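The Case for Leaving the Spare Room Alone

When my aunt moved out of the house in Wallin, the listing agent gave her a two-page sheet of things to do before the photos. Take down the family pictures. Remove a third of the furniture. Paint the green bedroom a color the sheet called "warm neutral." She did most of it, paid 400 dollars for the paint and the labor, and the house sold to a couple who told her at closing that they planned to paint that bedroom green.

I have thought about that sheet a good deal. It was written for selling, and for selling it may be sound advice. What bothers me is how far it has spread past that. People who have no plan to move now keep their homes as if an agent might call in the morning. They pick the floor that will appeal to a buyer ten years off. They leave the walls pale because pale is safe. They live for years in rooms set up for strangers.

I did this myself. We bought our place in Cando for what it was, a square house with 908 square feet on the main floor and a spare room over the garage that gets the afternoon sun. For the first seven years we kept that room as a guest room. It had a bed with a white cover, a lamp, and a print of a lake that neither of us had ever visited. Guests slept in it maybe twice a year. The rest of the time the door stayed shut and we heated it anyway.

Downstairs we were tripping over each other. My husband fixed radios at the kitchen table and had to clear them off for supper. I kept my sewing in a closet and took it out so seldom that I forgot which projects were cut and which were only pinned. It did not occur to either of us that we had a whole room with nothing going on in it. A guest room was a thing a proper house had.

The argument for keeping such a room comes down to resale and manners. On resale, I asked a man at the bank in Trirnum what a bed in that room did for the value of the house. He said the value was in the room and the window, and that a bed could be carried in on the day of a showing. On manners, I asked my sister, who is our most frequent guest. She said she slept better at the motel.

So one July we sold the bed and moved our work upstairs. The radios got the long wall. I got the window. We did not buy matching shelves or a rug to tie it together. Nearly everything came from some other part of the house, and it looks that way.

I know the objection, because I used to make it. A room like this looks untidy, and untidy rooms are tiring to live with. There is something in that. I don't enjoy clutter on the stairs or in the bath, and I put the dishes away at night. But a tidy house and a staged house are different things, and we have started to mix them up. Tidy means you can find the scissors. Staged means the scissors are hidden so that a visitor won't learn you own any.

There is also the money. The home store in Pundumov will sell you a full guest room, bed to curtains, for 3000 dollars, and I have been in houses where people bought exactly that before they bought a decent chair for the person who lives there. A good chair and a bright lamp would have cost a fraction of it and been used every evening. I don't blame the store. It sells what people ask for.
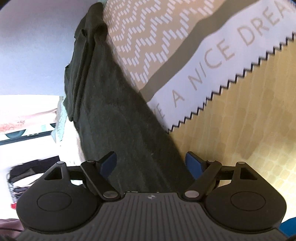

Color is the other place where caution has won. Ask for a yellow armchair now and the clerk will steer you to oatmeal, on the grounds that you will tire of yellow. I have not tired of any color I liked to begin with. I like dark olive cloth against a patterned cushion with yellow underneath, and I don't much care whether a stager would let the three stay together. A lot of the rooms I remember from childhood had combinations like that, arrived at over years as one thing wore out and another took its place. They were easy rooms to sit down in. You could put your feet up without first working out where the decorative pillows were supposed to go.

I don't want to turn this into a rule. Some families have guests every month and need the bed. Some people like white walls, and they should have them. Renters often have no say at all, and a landlord's beige is a landlord's beige. My complaint is with owners who have a free hand and don't use it — who put off living in the place until they are about to leave it.

My aunt lives in an apartment now. The bedroom there is green. She had it done the week she moved in, and she didn't ask anybody what it would do to the price.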